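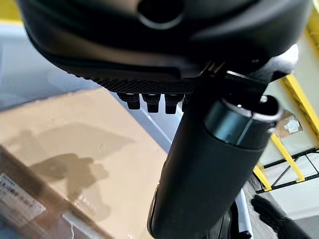
Page 2 of 4

Ticket 2000: Storage bin will not take its lid once packed
Opened: 04/06/2018
Status: Open, waiting on supplier
Site: Tang store room, carpeted end
Item: Skorkent plastic bin, medium, with lid
Contents: boxed Jerivar parts, black Zornitz shells

Reported fault

Bin packs fine up to the rim, then the lid sits proud at one end and pops off when the bin is lifted. Same result with a second lid from the same delivery. Reporter asked whether the lids are faulty or whether we have been sent the wrong size of bin.

Entry 1

Asked for the packing order. Reply was cardboard boxes in first, shells on top wherever they fit. Lid then pressed down by hand. No tape or strap used.

Asked for the bin to be tried empty with the lid on. It closed at both ends and stayed closed when carried across the room. Lid size is right for the bin. Told the reporter to stop swapping lids.

Entry 2

Went to the store room to look at it. Boxes are plain brown cardboard with a small white label on the front. The labels need to stay readable from the open side of the bin or the stock check takes twice as long, so turning the boxes face down is out.

First try was with one box in the bin and a shell stood on its edge at the side. The shell is curved and has a raised rim, and it leans against whatever is next to it. If it is let go too early it slides down and takes up the space meant for the other box. Held it by the rim and put a flat piece of cardboard behind it, which gave it something to lean on.

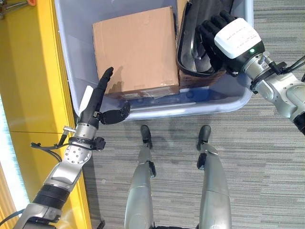
With the cardboard behind it the shell needs more width than I had allowed. I could get the lid on like this, but the other box and the other shell were still on the floor, so it doesn't help us.

Entry 3

Tried both boxes side by side, larger one to the left and towards the front. The smaller one won't go down level with it. Checked the bottom of the bin for packing tape or loose card and cleared it, then pushed the box down again. It still sat high. I think the walls are to blame. They flare outwards towards the rim, so the bin is narrower at the base than the size printed on the order sheet. The sheet gives the rim measurement only.

That leaves the shells going on top of the boxes, and they are too tall for it whichever way up they go. Tried them nested, one inside the other, and they were still above the rim. Laying them rounded end down was worse.
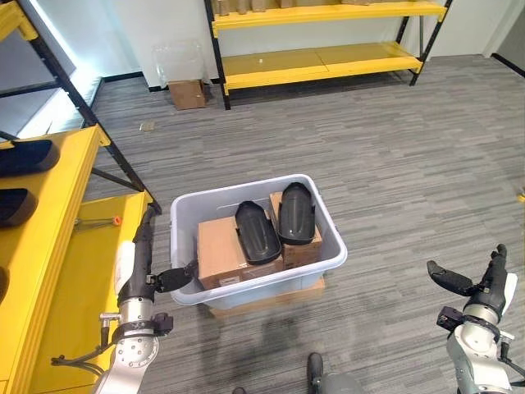 Also raised the bin on a flat box to see if a bowed base was tipping the load. No change to the lid. The carpet is soft enough to let a bin lean a little when it's full, which is worth knowing for stacking, but it has nothing to do with this fault.

Advice given to reporter

Leave the lid off for now and do not stack anything on this bin. Keep the boxes in it with labels to the front. Put the shells in a separate bin with a lid that closes.

Still to do

Ask Skorkent for the inside measurement at the base, and whether the deeper bin takes the same lid. If it does, order 2 and repack. If there is no answer by July, close this ticket and move the shells to the shelving for good.

Order sheet to be corrected in either case. Measurements continue on the next page.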